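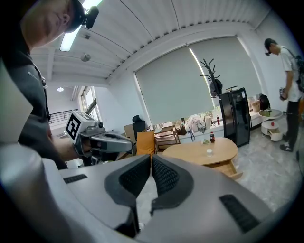
A man leans forward, looking down towards his right hand.

How do you keep your balance?

Stand up, put your feet together and keep as still as you can. You will notice that you are not quite still. Your body sways a tiny bit forwards and back, and the muscles in your feet and legs keep pulling you upright again. You have been doing this since you learned to stand, so you hardly ever think about it.

The point where your weight balances

Everything has a centre of gravity. This is the point where its weight seems to be gathered. In a ruler, it is in the middle. You can find it by resting the ruler on one finger and sliding it along until neither end tips down.

When a person stands up straight, the centre of gravity is inside the body, a little below the belly button. It moves when you move. If you raise both arms it goes up slightly. If you lean forward it goes forward too.

You stay standing as long as your centre of gravity is above your base. Your base is the ground covered by your feet, together with the space between them. Move your feet apart and the base gets bigger. Stand on one leg and it shrinks to the size of one foot, and then you start to wobble.

When people bend forward at the hips, they usually push their bottom backwards without noticing. This keeps the weight over their feet.

Try it: the wall trick

Stand with your back against a wall. Your heels should touch it. Ask someone to put a soft toy on the floor in front of your toes. Now try to pick it up without bending your knees or moving your feet.

Most people can't do it. The wall stops your bottom from going backwards, so your centre of gravity moves out past your toes and you tip. Have a grown-up stand in front of you in case you do.

Rok Vukadinović's class at Sodham Primary tried this in September. There were two children who were sure they had managed it, but their heels had come away from the wall.

What is inside your ears?

Deep inside each ear, further in than the part you hear with, there are three tiny curved tubes filled with liquid. They are called the semicircular canals. When you turn your head, the liquid lags behind and bends some very small hairs. Nerves carry a message from the hairs to your brain, which works out which way your head is turning.

If you spin on the spot and then stop, the liquid carries on moving for a short time. Your brain is told that you are still spinning – this is why you feel dizzy.

Eyes, feet and muscles

Your ears don't do the whole job. Your eyes show your brain which way is up. Your skin feels which part of your foot is being pressed, and your muscles and joints send messages about how far they are stretched or bent.

To see how much your eyes help, stand on one leg near a chair you can grab. Count to 7. Then do the same with your eyes shut. You will probably wobble a lot more the second time.

Words to know

Base: the area of ground that holds something up.
Centre of gravity: the point where the weight of a thing balances.
Nerve: a thin fibre that carries messages around the body.

Written by Trevor Desjardins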